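**Do refurbished desktops save a college money? A second look at the "obvious" answer**

Todor Georgiou
Business and Environment, second-year project
23 March 2023

I picked this topic because everyone I spoke to in January already knew the answer. Refurbished is cheaper, refurbished is greener, end of story. I have now spent a term on it and I am less sure than any of them.
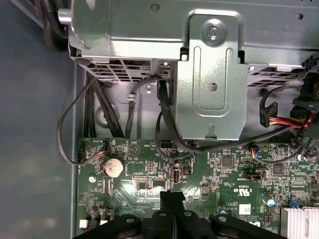
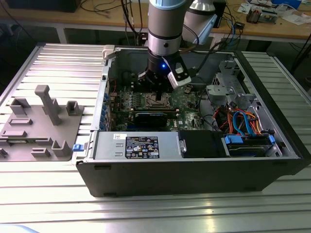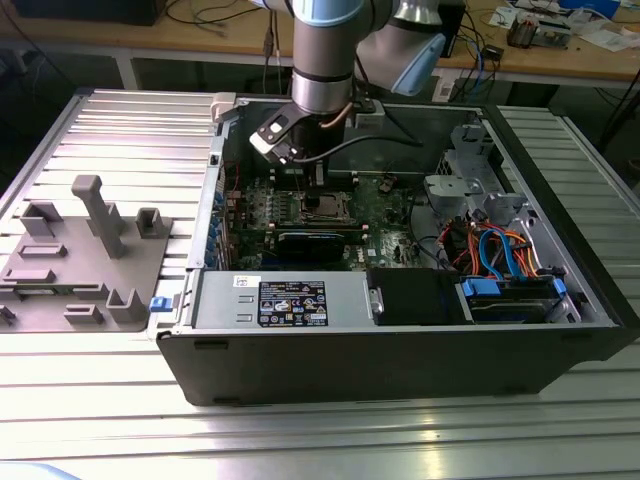
*Figures 1–3. Inside an opened desktop computer, with its green motherboard.*

## 1. The claim

Our college has to replace 122 desktops in the library and the two study rooms. Two sellers were asked for prices. Cekton sells new machines at £558 each. Zolen sells refurbished ones at a price I was asked not to print, but it is a good deal lower, and their leaflet says a buyer "saves from day one". The leaflet does not say what happens on day two.

## 2. What I did

I read the repair log kept by the IT office, which has 695 entries. I also asked nine members of staff how long they had been without a working computer in the past year. I know nine is a small group. I had hoped for more but most people did not reply to the email, and those who did may be the ones with something to complain about.

The log was harder to use than I expected. Some entries say only "fixed" or "see John". Machines that came refurbished are marked with an R, except in the oldest part of the log, where they are not marked at all. I left that part out of the comparison, and this probably helps the refurbished side because old faults drop out of the count.

## 3. What I found

Refurbished machines had more entries each than new ones. Most of the extra entries were small: a dead drive, a noisy fan, a power supply swapped. The parts were cheap. The time was not always cheap, and this is where I think the leaflet is weakest. An hour of a technician's day does not show up on Zolen's side of the sum, and it hardly shows up on ours either, as the office does not record hours.

Two of the staff I asked could not remember whether their computer was new or refurbished. That says something in favour of refurbished – if you can't tell, why pay more? But you could also say it makes their answers useless for my purposes.

## 4. The green part

Both sellers say they are the greener choice, so at least one of them must be stretching things. Zolen's case rests on not making a new machine. Cekton's rests on lower power use. Neither would give me a working I could check. I tried to do it myself and gave up when I saw how much depended on how many years you assume the computer will be kept. Change that one guess and the winner changes too.

## 5. What I would tell the college

Buy refurbished for the study rooms and new for the library desk, where a broken computer holds up a queue. Start writing down technician hours. Ask Zolen for a longer warranty in writing before ordering anything.

I would not repeat the "saves from day one" line to anybody. It may well be true, but the log can't show it.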